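Slide 5 - The gripper

Carry on from the arm build. Mention that Rimantas cut the first set of fingers in the shed at Torkcombe and they were too narrow.

Current fingers are black, flat sided, two of them. Version 26 of the drawing. The wrist camera sits behind them and looks straight down the gap.

Explain why I went for cup lids. They're light, they're round, and a café will give you a stack for nothing. Nina (the arm) has to close on the rim without bending it.

Grip force is set in software - 783 on our scale, no units. Somebody will ask. Say it's a raw motor value.

Leave the next slide up while I talk about the camera angle.

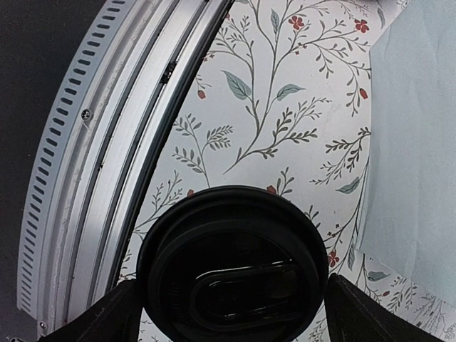
Wrist camera view, coffee cup lid between the fingers, patterned paper behind.

Point out the shine on the black rim and the metal channels. Glare is the next job.

Thank Edgars for the loan of the bench. Then questions.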